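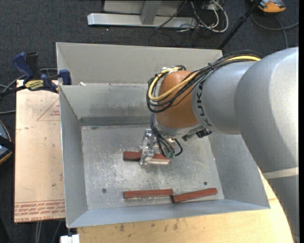

*KUKA arm with a metal gripper over a sheet-metal bin holding reddish-brown wooden blocks.*

# Bin clearing (robotics)

**Bin clearing** is a class of manipulation task in which a machine removes loose objects from a container one at a time, or moves them within it, without fixtures or a known starting layout. It is used as a test of whether robots can take over short, irregular chores in workshops and homes, such as emptying a parts tray, sorting offcuts or putting away kitchen utensils. The term is narrower than *bin picking*, which in industrial use generally covers a known part and a steady supply of it.

## Task definition

A trial begins with objects placed in a container by hand. The controller receives a view of the container and must choose a grasp point, an approach angle and a jaw opening. Under the Wirnbridge protocol, drafted by Siv Sjögren and Holger Lundgren, a trial ends when the container is empty or when 600 seconds have passed. A dropped object may be tried again, but one that leaves the container counts as a failure.

Rectangular blocks are a common choice of object. They have flat parallel faces, which suit a two-jaw gripper, and they are cheap to replace. Difficulty comes mainly from contact between blocks. A block resting partly on another presents a tilted face, and closing the jaws on it can shift both.

## Equipment

Most published setups pair an industrial arm with a parallel-jaw gripper. 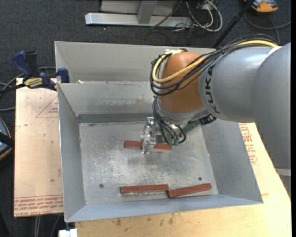

p. 885

Containers with sloped walls are preferred over straight-sided boxes – the slope leaves room for the gripper body near the edges. Clamping the container to the table keeps its position fixed between trials. Cables to the gripper are usually run outside the arm, an arrangement that limits wrist rotation.

## Performance

Results depend heavily on object type. In the Borninwood trials, Torbjørn Skjelbred reported that rigid blocks were cleared in 30 of 30 runs when spaced apart, while mixed household items were cleared in 8 of 30. Cloth, thin sheets and clear plastic accounted for most failures. Lovisa Åberg has argued that such figures overstate readiness for domestic use, as the container, lighting and camera position were all held constant.

## See also

- Grasp planning
- Simard test set
- Machine tending

*Last revised 04/11/2019*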